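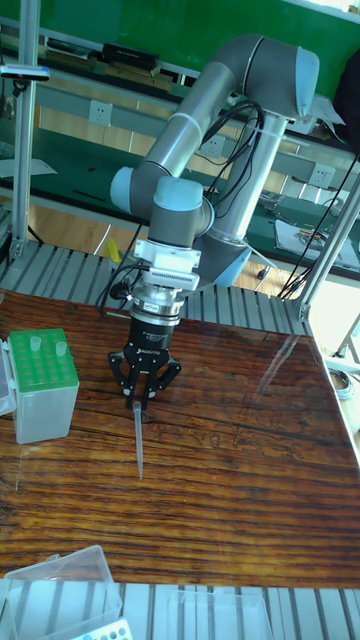
**Course 206, International Student Mobility: Records and Recognition**
Handout for Session 2: credit transfer and grade conversion
Instructor: Girish Tripathi

Read sections 1 to 4 before class on Friday. Section 5 is the worked case and will be done together. Section 6 is for reference.

## 1. Terms used in this course

**Home institution.** The institution that will award the degree.

**Host institution.** The institution where the student takes courses during the exchange.

**Credit.** A unit of student workload or contact time, as defined by the institution that issues it. Two institutions can use the same word for different quantities. A credit has no meaning on a transcript until its definition is known.

**Recognition.** The decision by the home institution to count work completed at the host institution toward the home degree. Recognition is a decision, made by a named person or body, and it must be recorded as one.

**Transfer.** The entry of recognized work in the home record. Transfer follows recognition. Several of the disputes in the reading pack started when a records office transferred first and asked the department later.

**Conversion.** The calculation that turns host credits or host grades into home credits or home grades. Credit conversion and grade conversion are separate procedures and should be written up separately.

**Learning agreement.** The document signed by the student, the home institution and the host institution before departure, listing the courses to be taken and what each will count as.

Students who have worked in admissions may be used to the term "equivalency" for both recognition and conversion. We will not use it in this course.

## 2. Credit conversion

### 2.1 Load-based method

The standard method compares the full-time load for one academic year at each institution.

Let H be the full-time annual load at the home institution and V the full-time annual load at the host. The conversion factor is H divided by V. Host credits earned are multiplied by this factor to give home credits.

The method rests on one assumption: a full-time student does the same amount of work in a year at either place. The assumption is rarely tested. It is accepted in practice as the alternatives need data that most offices do not hold.

Points to check before using the factor:

- Whether the published load is a normal load or a maximum. Some catalogs give only the maximum number of credits a student may register for.
- Whether the year includes a summer term. If June teaching counts toward the annual load at one institution and not at the other, the factor is wrong.
- Whether thesis, internship and language credits are included in the published load.
- Whether the load differs by faculty. Engineering and medicine often publish their own.

### 2.2 Contact-hour method

Here the unit of comparison is the scheduled teaching hour. The total hours for the host course are divided by the number of hours that make up one home credit.

This gives poor results where one system relies on lectures and the other on independent study. A seminar with few meetings and a long paper will be undervalued. The method is still common for laboratory and studio courses, where contact time and workload are close, and for professional programs whose licensing body asks for hours.

### 2.3 Course-for-course method

No factor is used. The department compares the host syllabus with a home course and, if the match is good enough, awards the credit value of the home course regardless of the host value.

It is simple to record and easy for students to follow. Its weakness is that the total may drift. A student can complete a full load abroad and receive less than a full load at home, or the reverse. Where this method is used, the agreement should set a floor for students who complete a full host load.

### 2.4 Rounding

Rounding should be applied once, to the total, and never course by course. Rounding each course down can cost a student the equivalent of a small course over a full year. If the home record system accepts whole numbers only for each entry, enter the rounded values and post the difference as a separate line with its own code.

## 3. Grade conversion

Grade conversion is harder than credit conversion and there is less agreement on how to do it. Three approaches are in use.

### 3.1 Pass/fail transfer

Host grades are not converted. Courses appear on the home record as passed, with credits, and do not affect the grade average.

Advantages: no conversion dispute is possible, and the student is free to take courses outside the usual range. Disadvantages: strong results abroad are invisible in the average, and some scholarship bodies do not accept a year without grades.

### 3.2 Linear conversion

The passing range of the host scale is mapped in a straight line onto the passing range of the home scale. The lowest passing grade maps to the lowest passing grade and the highest to the highest.

The formula is simple and for that reason popular. It takes no account of how grades are used. On many scales running to 100 the upper part is almost never awarded, and a student near the top of a host class will receive a middling home grade. Any linear table should be checked against real grade distributions before adoption.

### 3.3 Distribution-based conversion

Each institution publishes the share of passing grades awarded at each level, ideally over several years and for a defined group of courses. A host grade is located by its position in the host distribution and given the home grade that holds the same position.

This is the preferred approach where data are available. Conditions:

1. The reference group must be large enough. A single small course is not a usable reference group.
2. Failing grades are left out on both sides.
3. The reference group should be of the same type on both sides – a department compared with a department, a faculty with a faculty.
4. Where a host grade spans more than one home grade, the rule for choosing between them must be stated in advance. The usual options are the lowest, the middle and the highest grade in the span.

Condition 4 is the one most often missing from written procedures. If the rule is not fixed, two advisers with the same table will give two different grades, and an appeal will usually succeed.

## 4. The document chain

A complete file for one exchange contains, in date order:

- the learning agreement, signed by all parties
- any change to the learning agreement, signed again by all parties
- confirmation of arrival and registration
- the host transcript, sent directly by the host institution
- the recognition decision
- the conversion worksheet
- the updated home record

The changes cause the most trouble. Courses are canceled, moved to another term or found to clash with one another, and students choose substitutes in the first weeks. A substitute that was never approved in writing can be refused on return, even where the department would have accepted it if asked. The adviser should set one deadline for changes and send a reminder before it.

The worksheet is kept in the file even when the result seems obvious. It should show the method, the factor or table used, the version of the table, and the name of the person who did the calculation. A reader who has never seen the case should be able to repeat the result from the worksheet alone.

## 5. Worked case: Basach and Prurkholm

Basach College and the Prurkholm Institute exchange undergraduate students for a full year. Basach is the home institution in this case.

**Given.** The full-time annual load at Basach is 100 credits. The full-time annual load at Prurkholm is 400 points. Neither figure includes summer teaching. The agreement calls for load-based credit conversion and distribution-based grade conversion.

**The student.** Núñez, enrolled in economics at Basach, registered for a full load at Prurkholm. All courses were passed except one, worth 40 points, which was failed and not repeated. One further course, worth 60 points, was a substitute taken without a signed change.

**Step 1. Factor.** H = 100, V = 400. The factor is 0.25.

**Step 2. Credits earned at the host.** 400 less 40 is 360 points. The failed course earns nothing and is not converted.

**Step 3. Approval.** Of the 360 points, 300 were approved in advance. These convert to 75 home credits.

**Step 4. The substitute.** The 60 points would convert to 15 home credits. They cannot be transferred until the department makes a recognition decision. The records office sends the syllabus to the department and marks the entry as pending.

**Step 5. Grades.** Each passing grade for an approved course is placed in the Prurkholm distribution for the economics department and read across to Basach. Tables will be handed out in class.

For discussion:

- The agreement is silent on failed courses. Should the failure appear on the Basach record?
- The student states that the substitute was approved by phone. What weight can be given to this?
- One course was taken in the Prurkholm mathematics department. Which reference group applies?

Bring a draft worksheet for Steps 1 to 4. Use the form from Session 1.

## 6. Notes on record systems

The lab exercises use Flakik, which stores host credits and home credits in separate fields. Always fill in both. If only the home value is entered, the original cannot be recovered from the record and the transcript has to be requested again.

Conversion tables in Flakik are versioned. A new version does not change records already posted. For a student whose exchange runs across two versions, apply the table in force when the learning agreement was signed, unless the newer one gives a better result and the agreement allows it.

Grades entered as pending do not count toward the average and do not block registration. They do block graduation. Run the pending report at the start of each term and again before the graduation list is closed.

Reading for Session 3: reading pack, the chapter on joint programs and the two sample agreements that follow it.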